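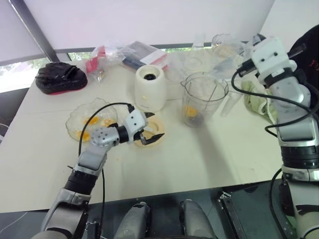

Three yolks on a glass plate.

Home | Stories | Notices | Back Numbers | Submissions | Contact

Tuesday, November 16, 2021
By Brenda Gaete

THE ALLOCATION OF THE UPPER WELL

The Office of Waters at Vallaveo gives notice to all households in the parishes of Rikgate and Sosa that the upper well has been measured, and that the findings are set out below as the law requires.

The measuring was carried out on the last day of October by the Clerk of Depths, in the presence of two witnesses from each parish. The line used was the Office's own, being 700 feet of waxed cord with a lead weight, tested beforehand against the brass rule in the entrance hall. The weight was lowered at first light. At 158 feet it met water, as it has in every year for which there are records. It was then lowered further in order to find the bottom, and the whole of the cord was let out without the weight coming to rest.

The Clerk recorded the bottom as "not reached" and ordered the cord to be drawn up. It came up dry along its whole length. Tied above the weight was a strip of blue cloth, knotted twice, which all four witnesses agreed had not been there when the cord went down.

The Office does not offer an opinion on the cloth. It has been entered in the register of found property, where it may be claimed during the usual hours by any person able to describe it.

One claim has been received. On the second morning after the measuring, a woman came to the counter and described the cloth correctly, including a scorch mark near one corner which had not been made public. She gave her parish as Vurari. The counter officer informed her, in accordance with his instructions, that there is no parish of Vurari within the district. She replied that there was, and that it drew from the same well.

The officer asked her to complete the form for residents outside the district. She did so in a clear hand. Under "distance travelled" she wrote 524 steps, and under "direction" she wrote "up". The form was stamped and a receipt issued. As the fee for claims from outside the district is payable in coin, and the coins she offered bore a head the officer did not recognise, the cloth was kept until the matter could be settled. She said that she would wait, and took a seat on the bench by the window. When the counter closed at noon the bench was vacant. The floor beneath it had to be mopped.

Following this visit the Office searched its older papers. The charter of the well, in the copy held at Vallaveo, grants the water "to Rikgate, to Sosa, and to the third", in equal shares. Successive clerks have taken the last words to be a slip of the pen. The shares have for that reason been divided between two parishes, and the third share has been sold each year to the tannery. The income from these sales now stands at 2,000 crowns, and is held in the roof fund.

The Office has considered its position with care. It is bound by the charter as written. It is also bound to serve every parish by letter, and it has no postal address for Vurari. The Clerk of Depths has accordingly been directed to write to the elders of that place, to place the letter in an oiled pouch with the blue cloth, and to lower both on the cord to its full length. The letter acknowledges the claim, apologises for the delay in replying, and asks whether the elders would prefer payment in coin or in water.

Residents are informed of the following arrangements while an answer is awaited.

The upper well will remain open from six until dusk. Buckets should be lowered slowly. Households are asked not to throw in stones, scraps or wishes, a custom which the Office has tolerated in the past and now regrets.

Any resident who feels a pull upon the rope should let go of it and report to the counter. Two such reports have already been made by households in Sosa, and both buckets have since been returned, scrubbed, with the handles mended.

The tannery has been told that its supply will cease at the end of the quarter. Its objection has been received and placed on file.

The cord was drawn up again last evening. The pouch was gone. In its place was a second line, thinner than our own and marked off in a measure that the Clerk has not been able to convert, with a lead weight of its own at the end. It appears that the elders of Vurari had also been trying to find the bottom. Their line has been coiled and placed in the entrance hall, beside the brass rule, where it may be inspected on any working day.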